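3.2 Sorting and grading at the Brotenport depot 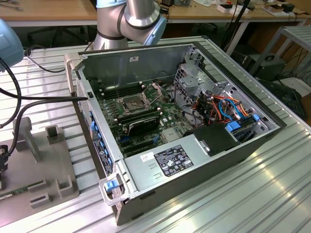
Figure 4. Desktop tower with side panel removed.

Household collection of small electrical goods in Brotenport began as a curbside service and was moved to a single drop-off depot when the contract passed to Lelta. The change matters for our data, as residents who once left items at the curb now have to drive them in, and the mix of goods changed with it. Kettles and toasters became less common in the intake records, while computers and audio equipment became more common. The intake form used at the depot has one line per item and records type, approximate age and whether the item is complete. Completeness was the field on which staff disagreed most. A desktop tower such as the one in Figure 4, with an expansion card still seated but no processor in the socket, was entered as complete by some staff and as incomplete by others, and both readings can be defended from the wording of the form. We recoded all such items as "partial" before analysis.

The household survey was carried out in August by mail, with one reminder. We sent 400 questionnaires to addresses in the Sheehan and Morkden districts and two more to addresses that had been split into separate units after the sampling list was drawn up, giving 402 in total. The response rate was 36 percent in Sheehan and 42 percent in Morkden. Sheehan has more rented housing, and tenants who had moved within the past year were the least likely to reply. We did not weight the results for this, and comparisons between the two districts should be read with that in mind.

Respondents were asked what they had done with the last electrical item they stopped using. The most frequent answer in both districts was that it was still in the home. This agrees with the interviews, in which people described drawers and closets holding old phones, chargers and laptops — often kept for the photos or papers stored on them. Worry about personal files came up much more often for computers than for anything else, and several people said they would bring a computer in if the drive could be taken out while they waited. The depot did not offer this during the study period.

Distance to the depot had a weaker effect than we expected. Residents of Morkden live farther away but reported more trips, usually combined with yard waste or scrap wood. Abílio Sequeira, who ran the interviews, coded these as "shared trips" and kept them apart from trips made only for electrical goods. The two kinds of trips are treated separately in Section 3.3.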